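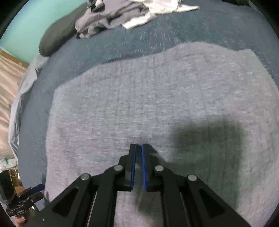 Damilola Ogbonna objected at the interim review that a bed is a poor place to fold a knit, that the mattress gives under the hands and the edges never line up, and that the trial should have been run on a table from the start. The objection is fair. We kept the bed as one of two surfaces anyway – most people in our survey fold there – and added a table as the second.

## 2. Method

Each trial used one light gray ribbed knit, laid flat and then folded in half twice and in thirds once. The bed was made up with a dark blue bedspread. Clothing waiting to be folded was kept in a pile on the bed. The table was bare wood.

Five people took part. Folding order was drawn by lot. Rasa Rozīte timed the trials and Afaf Saab measured the edge offset, defined as the largest gap between the top and bottom layers along the open side of the finished fold. The ribs were used as a guide when laying the knit out, with the ribs running away from the person folding.

Lint was treated as a separate question. The bedspread shows light fibers clearly, so we used it as found and did not brush it between trials.

## 3. Results

| Surface | Mean time (s) | Mean offset (mm) |
|---|---|---|
| Bed | 42 | 34 |
| Table | 42 | 13 |

Time did not differ between surfaces. Offset did. Most of the error on the bed came in at the second fold, when the person leaned on the mattress and the lower layer moved with the bedspread. An upper edge that was uneven at layout stayed uneven through every later fold.

## 4. Discussion

The offset on the bed can be reduced by straightening the upper edge before the first fold. Two participants did this without being told and had the lowest offsets in the group. Pulling the bedspread tight had no clear effect.

The sample is small and only one knit was used. Thicker blankets were left out. Indrek Stankevičius has the raw timing sheets, and the November trials will repeat the layout step with a cotton sheet under the knit.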